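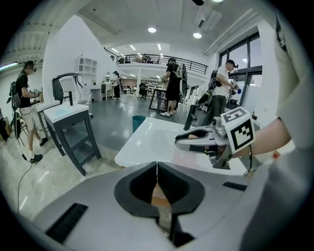 Glossy white tabletops, yes or no?

gikiafan83
Okay, I need opinions before I spend any money. I'm this close to getting the Flarnska in white gloss for our main room (pale marble-look floor, white open cubbies on one wall, white desk next to them). My partner says it'll feel like a dentist's office. I think it'll look bright and clean! It's $300, so not nothing.

rebelo_s
Had one for 2 years. Every fingerprint shows. Get matte.

tamayo_girl
Disagree with rebelo_s, sorry! Mine wipes down in seconds and I have kids. Matte white is the one that holds on to coffee rings, ask me how I know. I'd worry more about white on white on white. Put something with color in there, even a little teal trash bin helps (mine does, I swear).

rebelo_s
A trash bin isn't decor lol

tamayo_girl
It is in my house

Gonçalo S.
I'd go for a side table with a white top and dark grey legs. Ours is the small Serkport, I paid $70 for it used, and the darker legs keep it from disappearing into the floor. Watch out if they splay though, I kick mine every morning on the way to the desk.

gikiafan83
Ooh, dark legs might get my partner on board. What about the cubbies, doors or no doors?

rebelo_s
Doors. Always doors.

Gonçalo S.
No doors, but hang a small round mirror nearby so people look at that and skip the mess.

gikiafan83
Going to measure the wall tonight, will report back.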